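Tagged: wood finishing, tabletops, sanding

Rubbing out a satin varnish: which grit, and how long to wait?

I have a wooden tabletop with wavy grain, finished in August with 4 coats of oil-based satin varnish. Low side light shows glare and pale specks. The can says "recoat in 24 hours" and gives no figure for rubbing out. I own 598 g of fine pumice, unopened, and sheets of 800 wet/dry. The table gets daily use.
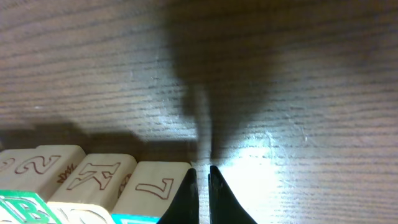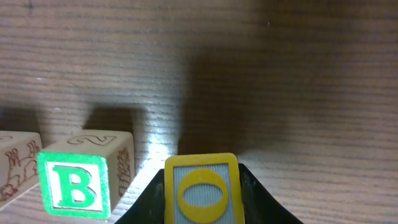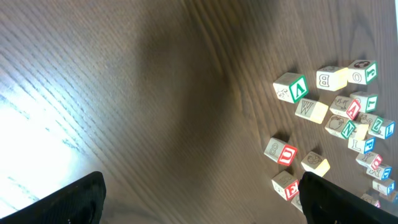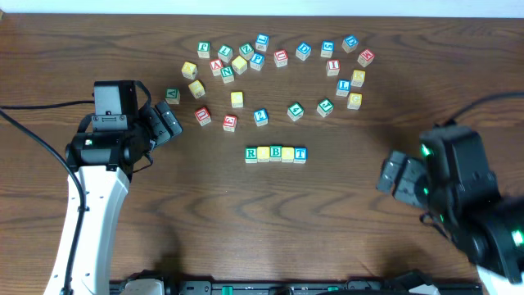 Does the varnish have to be fully cured before it is abraded?

For nibs only, overnight drying is enough. For an even sheen, wait 30 days at room temperature. Soft film clogs the paper and scratches unevenly.

Answer 1
Skip the pumice. It leaves white residue in open grain. Wet sand with 800 and a drop of dish soap on a cork block, with the grain, light pressure. Wipe and inspect every few strokes. Stop when the nibs are gone. Then 0000 steel wool and paste wax. Do not start at 200; you will cut through the top coat at the edges.

Answer 2
i used a brown paper bag, worked ok

Answer 3
Agree with the first answer except for the wax. Wax has to be stripped before any later coat, so on a table in daily use I leave it off. Test the underside first.

Edited 22 September 2025: corrected steel wool grade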